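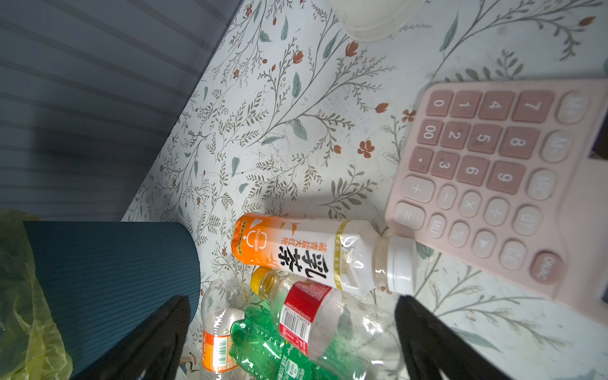

# Why Do Old Patterns Come Back? Flowers on Household Cloth, 1941 to Now

**Thirumalai Naidu**
Textile and Surface Design, second-year project
Handed in 31st December

## How I got into this

My grandmother had a bedspread with poppies on it, and when I went to college I saw nearly the same poppies on a new pillowcase in a store window. Same droopy heads, same thin stems! I wanted to know whether somebody had copied the old design or whether two people had simply drawn poppies the same way. I never did solve the poppy question, but it led me to the Kanaan collection, and I have been happily lost in it since July.

Kanaan is a small archive above the library in Lilberg. It holds sample books from the Losura mill, which printed cotton for bed linen, tablecloths and curtains until it closed. The earliest book I was allowed to handle is from 1941. The pages are stiff and smell like a cupboard, and each swatch has a number and sometimes a pencil note. My favorite note says "too many leaves, try again."

## What I did

I went through the Losura books and picked out every swatch with a flower on it, leaving out stripes, checks and anything too faded to read. That gave me 309 swatches. Then I looked through the current bedding and table linen from Ekton, a company that sells plain and printed cotton, and found 166 floral designs to compare them with.

For each design I wrote down four things:

- the kind of flower, if I could tell
- whether the stems joined up or the flowers floated separately
- how much bare background was left
- how many colors were used

The last one was harder than I expected. Two colors printed over each other make a third, and in the older books the overlap is sometimes on purpose and sometimes a slip of the roller. I ended up using a magnifying glass and a lot of patience.

## What I found

**Trailing stems never really left.** I had expected them to be an old-fashioned thing that would thin out over time. They are all over the Losura books and they are all over the Ekton range too. A branching stem is very handy for a designer, as it leads the eye across the join where one repeat ends and the next begins. When flowers float on their own you can often spot the grid they sit on, and once you have spotted it you can't stop seeing it.

**Roses shrank.** The early books love a big cabbage rose, some of them as wide as my hand. In the newer designs roses are small and the larger blooms tend to be poppies, tulips or a kind of all-purpose five-petaled flower that I gave up trying to name.

**The background got paler.** Losura printed a lot on cream, tan and a lovely murky green. Most of the Ekton designs are on white. My tutor thinks this has to do with washing habits, and I would love to look into that properly, but I had no time to do it well.

**Leaf colors got stranger, in a good way.** Older leaves are mostly green, or a brown that may once have been green. In the newer prints I found teal, gray, mustard and even pink leaves – and they look perfectly natural until you stop and think about it.

## My own repeat

The practical part of the project was to draw a repeat based on the research. I chose a trailing stem with tulips, in rust and teal on white. The first version had a hole in it. On one tile it looked fine, but when I printed 20 tiles and taped them to the studio wall, a white diagonal stripe ran through the whole thing like a road. I moved one bud into the gap and turned a leaf around, and the stripe went away.

The second problem was direction. All my tulips pointed up, so the cloth had a right way and a wrong way, and that wastes fabric when you cut it. I turned a third of them sideways and let a few hang down. It is a much livelier pattern now, and I like it better than anything I made last year.

## What I would change

I should have measured the size of each repeat from the start. I only began doing it halfway through the third book, so those numbers are no use for comparing. I also relied on Ekton's website for the modern designs, and colors on a screen are not the colors of the cloth. Next time I would ask for fabric samples and look at both sets in the same daylight, by the big north window at Kanaan if they will have me back.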